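## 3. Tiered racks and the question of reach

The claim we set out to test is a common one in shop-fitting advice: put small goods on a stepped rack and people will find them faster and put them back where they belong. We had doubts about both halves of it.

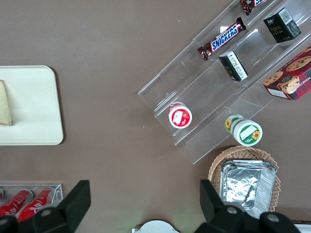 **Figure 2.** Clear tiered rack with candy bars and small black boxes on its shelves, and a cream-white tray to the left, seen from above.

### 3.1 Layout

The rack in Figure 2 is set on the diagonal, with its steps running down toward the middle of the table. Supplier guides favor this angle because it is said to "open" the display to a person standing on either side. We could find no measurement behind that statement. The Kuvow guide repeats it from the Pridis guide, and the Pridis guide gives no source at all.

Goods were mixed on purpose. A Snickers bar shares the upper tier with a small black box, and a second, smaller black box is one tier down. Most earlier work used a single kind of item per rack, a choice that makes sorting look much easier than it is in a break room or at a checkout counter. Ekwueme's pilot at Tidutden did use mixed goods, but each shelf carried a printed label, so it is hard to say whether people were reading the rack or reading the labels. We used no shelf labels.

The tray served as the comparison surface. It has a low rim and no dividers, and by the usual argument it should have done badly.

### 3.2 What people did

We asked 50 adults to fetch a named item and return it after a short delay. Fetching from the rack was quicker, as the guides would predict, though the gain was small and came mostly from the upper tier. On the lower tiers we saw no gain worth reporting.

Returns were a different matter. Of the 50, 11 put the item back on the wrong tier, and seven left it on the table beside the rack. Several told us they had not noticed that the tiers were meant to matter. The dividers are thin and clear, and we suspect they are easy to overlook, but we did not test a rack with colored dividers and will not guess at the result.

Wenche Nordin, who coded the returns, raised a further problem. A candy bar laid at an angle can be counted as "in place" or "out of place" depending on how strict the coder is. Under her stricter rule the rack and the tray scored almost the same. The Usman checklist, still widely used, does not say which rule to apply, and we think scores based on it should be read with care until it does.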